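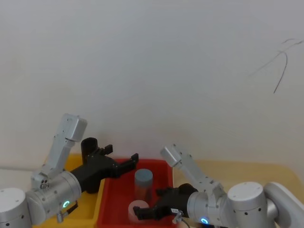 Department of Mechatronics, Student Projects, Group Movgate

Report on the stop fault of the two-arm sorting cell

Authors: Anas Erraji, Selvaraj Gunawardena
Supervisor: Mahmoud Kettani

1. What the project is

In the Movgate project two arms share one table and move small containers between a yellow tray and a red tray. Our control program is called Lamrani. It plans the path of each arm and it must keep the two grippers apart when both want to work over the same tray. The red tray is the difficult place, because both arms can reach into it.

2. The fault

In January, during a long test, the right gripper went down beside the pink cylinder and the left arm received permission to enter the red tray before the right one had left it. The left arm moved until its gripper pushed against the wrist of the other arm. Selvaraj pressed the emergency stop. No person was hurt, but one finger of the left gripper was bent and had to be changed, and we lost two days.

At first we believed that the operator had started the program from a wrong position. This was our mistake and we want to write it openly, because we searched in this direction for a whole week. The start position in the log was correct.

3. How we searched

Lamrani writes one line in the log for every permission it gives. The log of this test had 3,920 lines. Remo Sartori wrote a small script which looks for a permission to the second arm while the first arm still holds its own. It found five such cases. In four of them the arms were far enough from each other and nothing was noticed by us. The fifth was the collision.

In all five cases the message "tray free" was sent when the right gripper had received the command to go up, and not when it was up. Normally the lift is quick and the difference does not matter. In the fifth case the lift was late by 292 milliseconds because the arm was still waiting for the gripper to answer. For this time the program believed that the tray was free.

4. The change

The message "tray free" is now sent only after the measured height of the gripper is above the limit. If no height arrives, the tray stays locked and both arms wait. We also made the speed over the red tray lower. Ashraf El Sherbiny asked us to add a check outside our own program, so the safety controller now has a zone for each arm and stops both if the zones meet.

We repeated the test with the same containers and the script found no double permission. The cycle became slower, and we accept this for now.

5. Open points

The reason for the late answer of the gripper is still not known. We suspect the cable, but we have no proof. The manual of the cell must also be corrected, it still describes the old order of messages.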